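Quitting plastic bags, the long way

5 July 2019

I moved to Brinside in November, and the grocery store closest to me charges for bags. I paid for them for weeks before I did anything about it. Then one night I opened the cabinet under the sink and a pile of plastic slid out onto my feet, and I decided that was enough.

My first try was to keep bags in the car. I walk to the store, so that was a dumb plan. My second was a hook by the front door. It works most of the time. When I forget, I carry things home in my arms, and I have dropped eggs doing it. 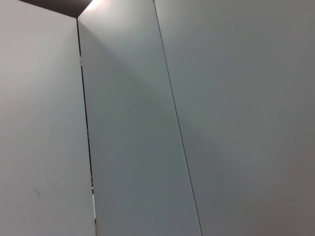 Plain walls, one scuff.

Olga Morais, who lives downstairs, has used the same 4 bags for 20 years. She washes them in cold water and hangs them upside down over the tub. I tried the dryer once and one of mine came out a size smaller, with a twist in the handle. It now holds clothespins.

Weight matters more than I expected. Thin cotton is fine for bread and greens, but cans pull it out of shape. For cans and potatoes I want something stiffer that stays open while I pack it. Heavy things go in first, and I stop before it's full – the walk back up Jakab Street is steep, and the handles dig into my shoulder by the second block.

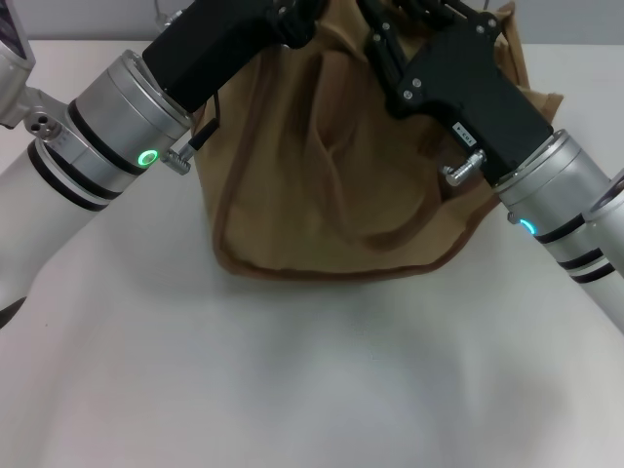 Tan fabric bag, held up by its rim.

Produce is the part I haven't solved. The mesh sacks I bought are good for apples and onions, but green beans poke through. Nicanor Ibarra at the Saturn Street market lets me tip them straight into my bag after he weighs them. The big store won't do that, so I still bring home a plastic one for beans now and then.

I've bought five paid bags since spring, which I can live with. Two of them are lining the bathroom trash can. Next I want to look into bulk rice, if I can find a jar with a lid that fits.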